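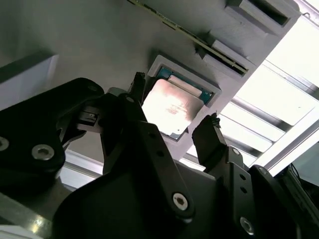 Nurwood Card Slot Guard

I started making these after my sister-in-law had her debit card skimmed at a gas station and lost nearly $2850 before breakfast. She got it back from the bank, but it took ages, and I got a little obsessed!

The Guard is a small reader you carry on your keychain. Slide it into the card slot before your card goes in, and it checks for a second read head (that's the bit a skimmer uses to copy your stripe). Green light, go ahead. Red light, walk away and tell the clerk.

It runs on 2 coin cells, included. I've been using mine since January and haven't changed them yet, though I only buy gas so often. It fits dip-style slots at pumps and most cash machines. It does NOT fit the motorized kind that pulls your card in, so please don't force it, you'll never see it again. It also can't spot a hidden camera, so keep covering the keypad with your hand.

Colors: gray or dark blue. The blue is out until Tomomi finishes the next batch of shells.

Kulsoom Farooqui wrote to ask if it works on the chip slot of a store terminal. Sorry, no, stripe skimmers only. I'm playing with a thinner one called the Neto but it's nowhere near ready.

Orders go out within 5 working days. If yours shows red on every single slot, send it back and I'll swap it, and I pay the postage both ways.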